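Worn coating on metal parts bins — recoat or line?

14 comments · 2 shares

feltport_dan
Two gray metal bins, sloped walls, from a Westadine surplus lot. We sort colored block stock in them. Paint on the far wall of the front bin has worn badly across the lower half. Floor is bare. Options are recoating or a 2 mm rubber liner. 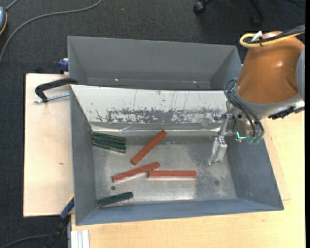

1 min read · 1,283 views

The three red and four green pieces are typical contents. Wear on the far wall runs in a ragged band, with thin vertical scratches above it.

Rhodri Dafis
Leave it. Bare metal in dry indoor use is cosmetic. I would look at the creased strip along the seam first. If that is tape, grit collects under the edge.

feltport_dan
Tape, applied by the previous owner. It is still stuck down.

lindqvist_fan
Disagree with Rhodri. Once the edge of the paint is ragged it keeps flaking, and the flakes end up on the parts. Sand to a feathered edge, prime, two coats of enamel.

Rhodri Dafis
Enamel on a sloped wall that parts slide down will last until May. Line it or leave it.

tarkari
Liner has a cost too. Square bars don't slide on rubber — they stop halfway down the slope. We pulled ours out and went back to bare floors.

lindqvist_fan
Then powder coat.

feltport_dan
Powder coat quote was more than the bins. Will feather the edge, skip the liner and check again in May.

Share · Reply · 2,273 members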